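Kitchen Tips I No Longer Believe (and a Few I Do)

I have been cooking in the same narrow kitchen since 2000, and in that time I've been handed a lot of advice. Most of it came on the back of a package or from someone selling the thing it recommended. I've tried nearly all of it. What follows is what I kept and what I threw out, and you're welcome to disagree.

Baking soda and vinegar for a slow drain

Everyone loves the fizz. The fizz is the problem, because it looks like work being done. Mix the two together and most of what you have left is slightly salty water. I poured it down my sink every month for years and the drain was as slow as ever. What cleared it was taking the trap apart over a bucket and pulling out something I won't describe. If you can't get at the trap, a cheap plastic drain strip will bring up more than a gallon of vinegar ever will.

Hot water from the kettle is fine for grease now and then, but go easy if your pipes are plastic.

An open box of baking soda in the fridge

I doubt it. The surface of the powder that touches the air is tiny, and the smell is coming from something. Find the something. In my fridge it is nearly always the rubber seal on the door, or a spill that has run down under the vegetable drawer. Pull the drawer out, wash it in the sink, wipe underneath with warm soapy water and dry it. Then put the baking soda back in the cupboard and make biscuits.

Lemon on everything

Lemon does take hard water marks off a faucet. It does not disinfect your cutting board, whatever the magazine says, and it will etch marble for good. My sister-in-law's counter in Fledville has a neat ring on it from half a lemon left out overnight. A board wants hot water, dish soap, a stiff brush, and then standing on its edge so both sides dry. Oil a wooden one when it starts to look chalky. Use mineral oil, not olive, which goes sticky and then rancid.

Clearing the counter

The usual advice is to clear your counter completely and keep only what you use every day. Fine, as far as it goes. But I use a great many things every day, and if the kettle and the salt go in a cupboard I will simply take them out again in the morning. Pick one stretch, wide enough for a board and a bowl, and defend that. The rest can be as crowded as it likes. 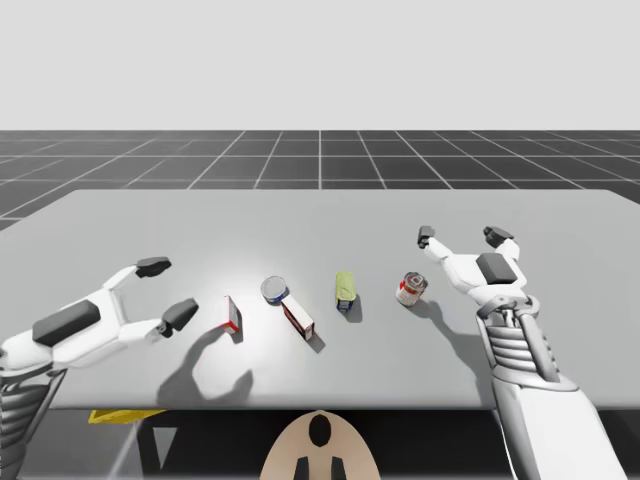 A plain, flat surface in light gray.

On color, I was told that pale surfaces show dirt and dark ones hide it. In my experience dark ones show flour, fingerprints, water spots and every crumb of toast, and the pale ones only give you trouble with coffee and beets. Wipe coffee up while it's wet. For a stain that has settled in on laminate, make a paste of baking soda and water (there, a use for it), leave it 2 minutes, and wipe without scrubbing. Scouring powder takes the shine off, and once it's gone every spill grabs hold.

Gadgets

I bought the Monico herb stripper, which strips herbs a little more slowly than fingers do. I bought a Belkadi avocado tool too, and I still reach for a knife. The one thing I'd buy again is a bench scraper. It moves chopped onion, lifts dough, and gets dried paste off the counter — and it costs less than either of the others.

Sharpening

Foil does not sharpen scissors. Cutting sandpaper doesn't do much either, apart from roughing up the edge so it feels keener for a day. For kitchen knives, a basic whetstone and some patience will do. A honing rod straightens an edge that's still there. It won't bring back one that's gone.

Freezer dates

I label everything now. I used to trust myself to remember, and that is how I thawed a tub of chicken stock in March and found it was applesauce. Masking tape and a marker, name and month, stuck on before the lid gets cold — tape won't grip frost. As for those charts that give each food an exact number of months, they're mostly talking about flavor. Food kept frozen solid stays safe, but old ground beef tastes like the freezer, and no sauce will hide that.

Related tips
Does a dryer ball do anything?
Cast iron and soap: the argument continues
21 uses for old newspaper, tested
Descaling a Gultau kettle without the smell

Contact | Copyright, all rights reserved | Back to top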